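Two Hands, One Job: Comparing Gripper Fingers on the Setelwood Bench
Project report, Vira Polishchuk, 16/10/2019

So I should start with why I picked grippers at all, when everybody else in the group went straight for path planning! Back in August I got to spend an afternoon at the Setelwood lab in Kendport, and what struck me was how much of the trouble came down to the last couple of inches. The arms went where they were told. The fingers were another story.

My question was pretty simple: if two arms have to share one small part, does it matter more what shape the fingers are, or how the two arms are timed? I compared two sets of fingers. The Tsang set is stiff with narrow tips, and the Wedus set is a little softer and wider where it touches the part. Both went on the same pair of arms, with the same controller settings (or that was the plan, see below).

The task was a handoff. One arm brings the part in, the other takes hold, the first one lets go. I wrote the routine in 17 steps, which sounds like a lot, but most of them are tiny moves and waits. The step that gave me the most grief was the one where both grippers are on the part together. If the arms disagree even slightly about where they are, they fight each other, and you can hear the motors complaining. 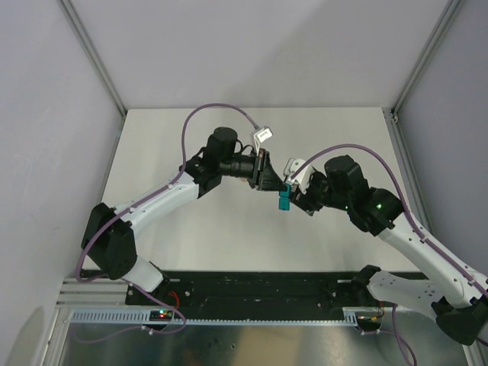

Why not let one arm do everything and skip the handoff? One arm can only hold the part from one side, and plenty of jobs need it turned over or held from the other end, so sooner or later you either put it down and pick it up again or pass it across.

I ran 269 tries over the whole project, split between the two finger sets. (I wanted more. My advisor, Yaryna Antoniuk, said to stop and start writing, and she was right, I had no report at that point.) A try counted as good if the part ended up held by the second arm and didn't slip when I moved it a short way afterward. Anything else was a fail, including the ones where I hit stop out of nerves - and there were a few of those early on.

The controller was where I lost the most time. I started with both grippers closing on a fixed delay, which was easy to write and pretty bad. Then I changed it so the giving arm waits for the grip signal from the taking arm before it opens. That one change helped both finger sets more than swapping the fingers did! I really didn't expect that, and it meant my early numbers and my later numbers couldn't go in the same table. I threw out the early ones for the comparison.

With the new timing, the Wedus fingers did better when the part came in slightly crooked, because there's more surface to catch it. The Tsang fingers were nicer for picking up off the table, where you want thin tips that can get in close. I also had 4 different starting spots for the part, and the one nearest the middle was easiest for both sets, probably because neither arm has to stretch.
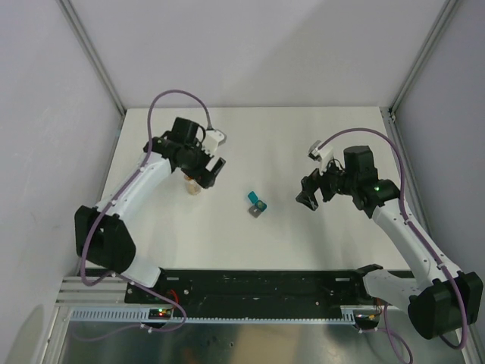 Yaryna thought I was giving the fingers too much credit even then. Her comment on my draft was that a small part on a smooth surface slides when the first finger touches it, so half of what I was calling grip quality might just be the part getting nudged, and I should log its position before and after contact.

I think she has a point, and I didn't log it, so I can't say how big the effect is. What I do have is the motor current for each close, saved as 2,000 samples per try, and in some of the fails there's a little bump right before the real squeeze. It could be the nudge. It could also be the gearbox.

If I carry this on next semester I'd like to put one finger set on each arm, thin tips for picking up and wide ones for receiving, and keep the signal-based timing. I'd also write the logging part first this time. The routine and the current files are in the project folder, with my notes on which runs used the old delay.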